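Wrist camera too close in sim demos - keep them or record again?

Kathleen Daly
Posted in Simulation and Training Data

I'm collecting teleoperated demos in simulation for a pick task. The arm reaches into a white bin and takes out one object, and the object changes from run to run. I have 57 demos so far with a potted-plant style set of meshes, mostly flowers. The policy will get two camera views, one fixed and one on the wrist.

My problem is the wrist view. Once the gripper is down in the bin, the bin fills most of the picture and the top of the bloom is out of view. The left finger is up against the base by the leaves and the right one is well away from it, with a wide gap of white bin in between.

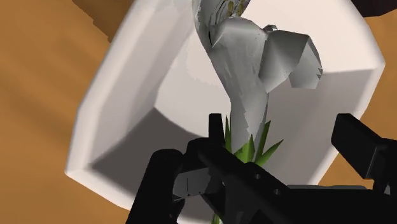
Replies

Teodoro Pacheco
Keep them. A close wrist view is normal at that point in the reach, and the fixed camera should cover the rest. I would look at two other things first.

The flower is pale and so is the bin. If every demo has that pairing, vary the bin color and the lighting before you record more. You can replay the saved actions with new textures, so it costs you render time and no operator time.

Also check the collision mesh on the leaves. Thin blades often get wrapped in one big hull, and then the finger stops on empty space. Turn on the collision view and step through a few grasps. If the hull is wrong, fix it and record those again - replaying won't help, because the contacts will change.

Poltville
57 is not enough. We used 3000 for ours.

Storow
Depends on the task, 3000 is a lot for one bin. I'd train on the 57 now and see where it fails, then record more of those cases. Starting poses matter too. If your operator always comes in from the same side, the policy will only know that side.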